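Station Diary, Teleoperation Room
Promden Laboratory, Tabletop Manipulation Program
Entry for Tuesday

The room was opened at 8:30. The arm was brought up from its parked position and homed without fault, and the overnight backup of the previous day's demonstrations was confirmed on the server. The count at the start of the day stood at 226 accepted demonstrations for the kitchen task set, against a target of 4,000 for the program as a whole. The target is shared among all stations, and ours is not expected to carry more than its portion.

Mathis Moulin took the first operating block and I supervised. The task assigned to us under the Marchal plan for this week is the ketchup bottle and the oval tray, in both directions: bottle placed in the tray, and bottle taken out of the tray and set down on the open table. The operator drives the arm by remote control from the seated position and is asked to complete each demonstration in one continuous motion, without stopping to correct the grip once the fingers have closed.

The approach to the bottle was discussed at some length before recording began. When it lies lengthwise in the tray, the raised rim leaves limited clearance for the fingers on either side, and an operator who comes in low will push the tray before reaching the bottle. Mr. Moulin proposed that the descent be made from higher up, with the fingers already open to the full width, and that the grip be taken toward the neck. This was tried at reduced speed and adopted for the morning.

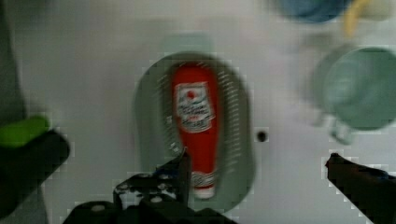
Operators were reminded that speed in the final part of the approach should be kept constant. The review team at Pramness has returned several of our earlier demonstrations with the remark that the wrist view is difficult to use when the arm is moved abruptly. I consider the remark fair. The operator has the benefit of seeing the whole table and may not notice how little can be made out from the wrist during a fast movement. Mr. Moulin repeated the first group at a slower rate, and I accepted all but two of them.

A delay of 27 minutes was recorded in the middle of the morning. The Huvik hand controller lost its connection on two occasions, each time with the arm in free space, and the arm held its position as it is designed to do. The controller was paired again and the second receiver was put into service. I have written to the supplier requesting a replacement for the first. The demonstration in progress at the time of each fault was discarded and the reason entered in the log.

Solange Poulain arrived at eleven to take the second block and to review the table arrangement with me.
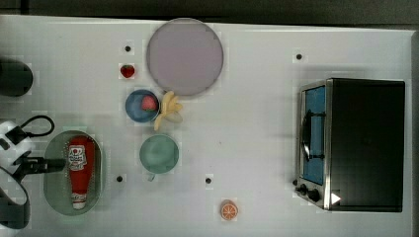

The arrangement of objects remains a matter on which the three of us do not entirely agree. Ms. Poulain holds that the objects which play no part in the task should be moved after every sixth demonstration, so that the policy does not come to depend on their positions. Mr. Moulin would prefer to keep them still for a full block, on the ground that the operator works more evenly at a table he knows. The present layout, with one strawberry in the blue bowl, the other on the bare table to the left of the plate, and the bananas close against both bowl and plate, is a reasonable test of either view, as there is little room to set anything down in that part of the table. I have decided in favor of Ms. Poulain's procedure for the remainder of the week — the toaster oven excepted, which is heavy and will stay where it is.

Ms. Poulain then recorded her block. Her style differs noticeably from that of Mr. Moulin. She rotates the wrist early, well before the arm is over the object, and closes the fingers gradually. His demonstrations are shorter. Both are acceptable under the written instructions, and I would not wish to see either operator trained out of a natural habit, provided that the habit is consistent. The matter of labeling demonstrations by operator will be raised again at the monthly meeting.
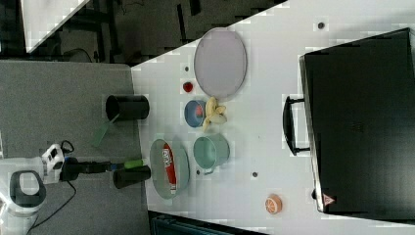 The afternoon was given to review. Each demonstration was played back in full and marked as accepted, rejected, or held for a second opinion. Those held numbered 6, all of them for the same reason: the operator released the object slightly before it had come to rest on the surface. I am inclined to accept them, but the instructions are not clear on this point and I have asked Pramness for a ruling in writing.

Outstanding items: reply to the supplier concerning the receiver; wording of the release rule; revised operator schedule for April, to be posted by the door. Mr. Moulin has asked to exchange his late block with Ms. Poulain, and I have no objection.

The arm was parked and powered down at 5:40.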